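Cidville Lab's Tabletop Project Passes 1,946 Recordings
Local News | Science & Tech
By Ida Hollmann
Wednesday

If you want a robot to tidy a table, somebody has to show it how, again and again, with all the odd little things that end up on tables. A small team at the Dallthorpe workshop in Cidville has been doing exactly that since December, and this week their collection reached 1,946 recorded grasps!

The project is called Clallthorpe, and I spent a very happy morning watching it. An operator guides the robotic hand toward one thing, the fingers close, and the whole attempt is saved for the learning system to study later. Then everything gets shuffled and they go again. On a good day they finish 242 attempts.

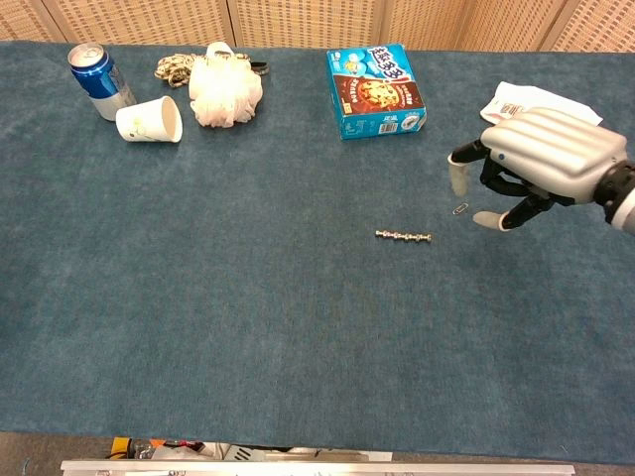 What surprised me was how much the team loves the awkward stuff. Boxes and cans are the easy part of the day, they told me, but a paperclip lying flat on fabric can eat up a whole coffee break (and a crumpled plastic bag never has the same shape twice). Missed grabs stay in the collection too, labeled as misses, so the system gets to learn from those as well.

The current list has 51 kinds of household items, and the team would like more. Residents can drop off clean, unbreakable odds and ends at the front desk on Tymoshchuk Street until 10 each morning. Small and fiddly is best. I've already set aside a bag of old key rings and a zipper pull, and I can't wait to hear how the hand does with them.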